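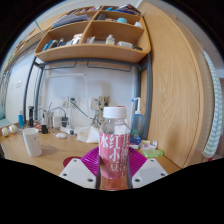
机2、配線整理の着手前。手前は飲料ボトル（ラベル表記「红小豆」「水」）、奥に充電関係。

2021年4月1日　Vukcombe 2階 作業室
記入：ズパン（Drita Zupan）

目的
机2の奥側に集まった充電器、アダプタ、ケーブルを整理し、机面の作業域を確保する。あわせて机上の飲料の置き場所を決める。2月に机1で同じ作業を済ませており、手順はその時のものを流用した。

着手前の状態
木の机の奥に白い電源タップが出ていて、白い箱形のアダプタと黒いアダプタが並ぶ。白アダプタの上を細い黒ケーブルがまたいで黒アダプタ側へ伸び、白ケーブルは机面で輪になっている。マウスはその手前。タップの端の右寄りには、丸めた紙か布のようなものが広がる。左側に背の高い白いカップ。
飲料とタップが同じ机面に載っている点をまず問題とした。ボトルはキャップ付きだが、カップのほうは置き場所を固定しないと意味がない。
机の左奥の小物（青い小さな円筒容器、黒い細い縦長の機器、白と金の丸いもの）は配線と関係がないので、対象から外す。

作業
1）机2の系統を使っている測定がないことをサルポン（Senyo Sarpong）に確認。Datlow のログ収集は机3の系統なので影響なし。
2）壁側でタップを抜く。机上のスイッチだけ切って作業するのは不可。机1のときに一度それで済ませたが、今後は壁側で抜く。
3）アダプタを全部外し、銘板を読んで入力電圧と出力を手元の表に転記。入力 100 V 対応は全品確認。出力側の表示が薄くて読めないものは、読めるまでタップに戻さない。
4）ケーブルは机面から全部降ろし、端子の根元を指で曲げて被覆を確認。割れなし。黒の細いケーブルは癖がついていて、伸ばしても戻る。使用上の問題はないのでそのまま使う。
5）机面を乾いた布で拭く。タップの差込口の周囲は刷毛のみ。
6）タップを天板裏のトレイに移設。トレイは Halik の金属製、机1と同型。取付ねじは付属品では長すぎ、天板を抜けるおそれがあるので手持ちの短いものに替えた。
7）ケーブルを面ファスナーで束ね直し、天板奥の縁から上げる。結束バンドは使わない。抜き差しの頻度が高い箇所で切る手間が増えるだけ。

ねじの件
付属ねじの長さをここに書いておかないと次も間違える。天板の厚みに対して先端の余裕がほぼない。下穴は手回しで開け、深さはドリルにテープを巻いて管理した。電動で締めると座面がつぶれるので手締め。緩み確認は来月の点検時に行う。

移設後の確認
トレイに載せた状態で全アダプタを通電し、41分放置。表面温度を接触式で測定した。測定点は各アダプタの上面中央。黒アダプタがもっとも高く、室温に対して約7℃の上昇。白アダプタはそれより低い。トレイ内で隣同士を密着させた場合は測っていない。密着させない前提で運用し、間隔は面ファスナーの位置で決める。
トレイの蓋は付けない。付けた場合の温度は別に測る必要がある。今回は時間がなく未実施。
電圧降下、異音、においは特になし。タップのスイッチは天板の下から手探りで操作でき、位置を変える必要はない。

マウスのケーブル干渉
輪になったケーブルがマウスの動作域に入る配置が以前から不便だった。移設後は机面にケーブルがほとんど残らず、干渉はない。充電用に机面へ出す線は奥の縁に沿わせ、使わないときは縁のクリップに戻す。クリップは Nouri の樹脂製を仮に使用。粘着面が弱く、太いケーブルだと剥がれる。細いケーブル専用とし、太いほうは当面は面ファスナーで留める。

飲料の扱い
サルポンと相談して次のとおり決めた。
・机上に置いてよいのは、ねじキャップの付いたボトルのみ。飲むとき以外は閉める。
・置き場所は手前の左角。奥側の半分には置かない。
・蓋のないカップは窓側の棚へ。
・色の濃い飲料も透明の飲料も扱いは同じ。こぼしたときに見つけやすいかどうかで規則を分けない。
サルポンからは、着色した飲料だけ禁止にする案も出た。紙の記録への染みを考えると理由はあるが、机2では紙の原本を扱わないことになっているので見送り。机3は原本を置くため、別途検討する。

こぼした場合の手順（机1の掲示と同文にする）
壁側の電源を抜く。天板裏のトレイをのぞいて液が回っていないか見る。回っていたらタップは再使用せず廃棄。機器側は乾燥後に絶縁を確認してから戻す。拭き取りに使った紙は机上に残さない。

残件
・出力表示が読めないアダプタの特定。型番から仕様書を探す。見つからなければ廃棄扱い。担当サルポン。
・トレイ蓋ありの温度測定。条件は今回と同じとし、放置時間も合わせる。担当ズパン。
・アダプタへの番号札。熱で糊が流れるラベルは避ける。耐熱品の在庫を倉庫で確認すること。
・クリップの代替。ねじ止めの型なら天板への穴が増えるので、先にサルポンの了解を取る。
・机3の整理。Datlow の収集が止まる日でないと電源を落とせない。日程は先方の連絡待ち。

追記
夕方にサルポンがトレイを下から揺すって確認、がたつきなし。ただし椅子を高くすると肘掛けがトレイの前縁に当たる。トレイを奥へ寄せる余地はあるが、下穴を開け直すことになる。ひとまず椅子の高さで避け、残件に加える。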